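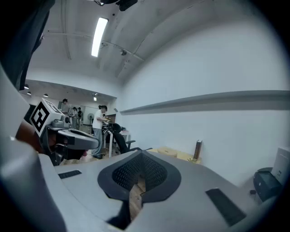

Sala principal da Zanasgate, com a zona do quadro branco ao fundo.

Visita às instalações da Zanasgate, 3 de fevereiro de 2025

A visita foi pedida em dezembro e limitou-se ao piso de trabalho. Recebeu-nos Monique Arnaud, responsável pelo espaço. O grupo tinha quatro pessoas e o percurso durou 90 minutos, incluindo a passagem pelo arquivo, onde não se fotografa.

Pavimento e paredes. O chão é de madeira clara. A parede da direita é branca e leva um ressalto cinzento horizontal, comprido, que marca bem a direção da sala. A última pintura foi feita pela Besson, que também tratou das juntas. Segundo Monique Arnaud, a limpeza do pavimento faz-se apenas com mopa e detergente neutro.

Teto e iluminação. O teto é branco e arqueado, com uma luminária fluorescente comprida e tubagem fina à vista. Há uma pequena câmara de segurança em cúpula. Na sala do fundo o teto baixa e a iluminação passa a três candeeiros suspensos redondos. A diferença de altura nota-se na acústica: na zona arqueada a voz espalha-se, na zona baixa percebe-se melhor quem fala. A substituição da luminária está orçamentada pela Brornberg, sem data de execução.

Ventilação. Uma ventoinha de pé está encostada à parede, do lado das pessoas que estão ao fundo. Perguntámos por ar condicionado; o projeto existe, mas depende do senhorio.

Mobiliário. Há uma cadeira de escritório, preta, com braços. Junto à parede direita fica um banco redondo de madeira clara, ao lado de uma caixa alta castanho-escura, inclinada. A impressora, preta, está por baixo de um armário branco. O papel e os consumíveis são encomendados à Wikico em lotes de 36 resmas, com entrega na portaria.

Postos de trabalho. No posto a meio da sala trabalha-se de pé, com o tronco ligeiramente inclinado para a frente. A altura das bancadas foi um dos pontos mais discutidos: a medida indicada para as novas é de 76 cm, que nos pareceu baixa para uso prolongado em pé. O quadro branco está na parede do fundo e serve para a distribuição semanal das tarefas.

Ficou por ver a sala de reuniões, ocupada à hora da visita. A planta do piso será enviada por correio eletrónico aos participantes.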